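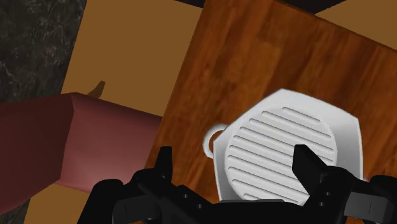

How does a robot learn a new job?

Somebody shows it, over and over, until it can copy the moves by itself.

I do this bit for work, and I love it! My robot is called Atley and it lives inside a computer, so when I drop a pan (I drop loads) there's no clang at all. I hold a controller, and when I move my hand, Atley's gripper moves too. If I squeeze, it squeezes.

One go is called a demonstration. I did 50 for the grill pan, and 13 of those went in the bin as I got in a muddle halfway through.

You can also take hold of a real robot's arm and push it along, a bit like helping a little brother hold his pencil. My friend Matúš Lukáč likes that way best. I'm quicker with the controller, though he says I'm not!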